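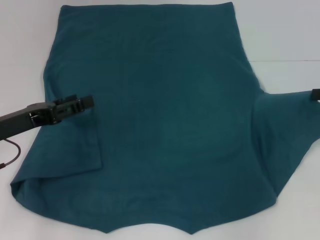

11 Feb 2026. Supporters' shirt for the Uvallow film night, second go at the artwork. Rosalind Rosenthal wants the wording settled before Sorensen open the screen again, so I spent the morning on that and left the inks alone. The blank I keep coming back to is a dark teal tee like the one spread out on the white table, with soft wrinkles across the middle of the body. A pale cream should read well on that colour. A mid grey would disappear into it, and grey is what the club first asked for.

Background, for whoever picks this up. Uvallow lost the basketball final in December by two points, 63 the other way, after leading for most of the night. The club is showing the full game in the hall as if it were a weepie, with tissues on the seats and a film-poster shirt to sell at the door. The order is for 40. They want a title, a tag line and the score, all on the front.

Wording so far:

Title: "The Last Two Points". Agreed by everyone who has answered.

Tag line: "Bring someone who was there". Rosalind likes it. The club would prefer a joke about grown men crying. I think that has been done to death, and half the team's regulars are women anyway. Left both on the proof so they can choose.

Score: full figures, small, under the tag line. Tried it large and it took over the whole design.

Lettering is Ridard in the heavy weight for the title and the light weight for the rest. The light weight breaks up below a certain size when it goes through the coarse mesh. Thickened the strokes by hand on the tag line and left the score alone for now. If the test print fills in, use the medium weight for both and stop fiddling.

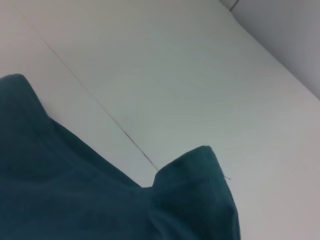 Placement next. The club's sketch has the title right up under the collar, which I have moved down so that it sits on the chest. Teal fabric of this sort goes nearly black-green in the folds, and a line of thin type running into a fold will be hard to make out in the hall, where the lights will be down. Keep the lines short and centred. Widest line is now the title, and it can be broken in two if need be.

Nirby sent over the poster with the same title on it. Their version has a full stop at the end and ours does not. Asked them to drop it. If it has already gone to print we will add one to the shirt so that the two match.

Still to do:
Proof to the club with both tag lines.
Ask Sorensen whether the cream is in stock or has to be mixed.
Test print on an old offcut, light weight and medium side by side.
Check with Rosalind who is collecting the boxes.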